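Sleep and Memory, Unit 3: Why We Rest Before We Remember
Notes by Emília Polák, Selwood Adult Learning

Welcome back, everyone, and thank you for the lovely questions last time (I'm still thinking about the one on naps!). We left off with the idea that sleep comes in cycles, and that a full night usually holds four to six of them. Early in the night we get more of the deep, slow-wave kind, and toward morning we get longer stretches of REM, when most of our vivid dreams happen.

Now, memory. When you learn a list of words or the way to a friend's new house, the brain holds it rather loosely at first. During deep sleep it seems to replay some of that material, and the replay helps it settle - we call this consolidation, and you'll see the word again in the Distelham reading, so please underline it.
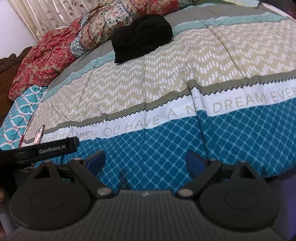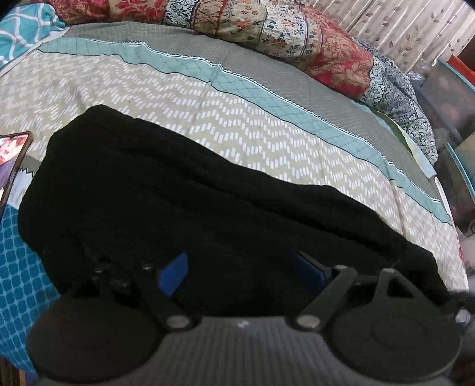

If I study late and then cut my sleep short, what do I lose?
Mostly the long REM periods near morning, along with some of the lighter sleep that seems to help with skills such as typing or playing the piano. You may keep a fair amount of the deep sleep, but you'll probably be tired and slower to take in anything new the next day.

For next time, please keep a sleep diary for 5 nights. Write down when you went to bed, when you woke, and anything you remember dreaming, even if it's only a scrap. Bring it along with the Tóth chapter, and do read the footnotes - the good stories are in there.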